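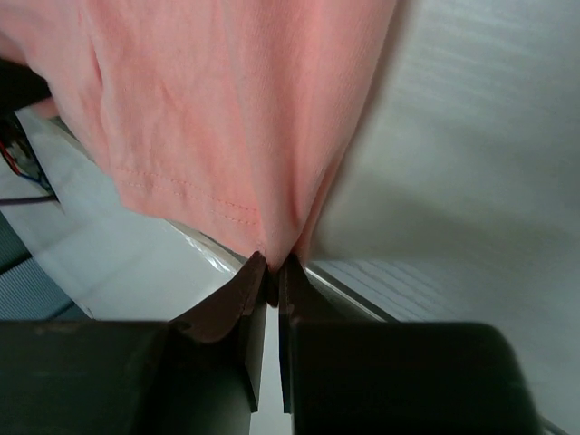
# Can a machine do my laundry yet?

Project report, 10 August 2019

I picked laundry because I hate it, and because Lachlan Drummond (my project partner) bet me a curry that we'd never get a robot to fold anything. We started in April, with bench space at Busholm and a two-fingered gripper.

Picking up a T-shirt sounds like nothing! You just grab it, don't you? But cloth never sits the same way twice, so the arm can't learn one shape and stick to it. We used an ordinary cotton tee and had it go for a spot near the hem — a pinch there gives you an edge to work from, and a fold needs an edge.

We did 500 grabs in the end. I wrote the control script, which we called Fetel, and rewrote it 8 times (my fault mostly, I kept mixing up left and right). Lachlan did the timing. A good fold took the arm 2 minutes, and my mum does one in seconds while watching telly.

So could it do a whole basket? I'd say no. One shirt, laid out nicely by a person first, yes. A heap of socks and inside-out jumpers, not a chance for now. Next term we want to try 20 different garments, starting with tea towels — flat, square and much kinder to us.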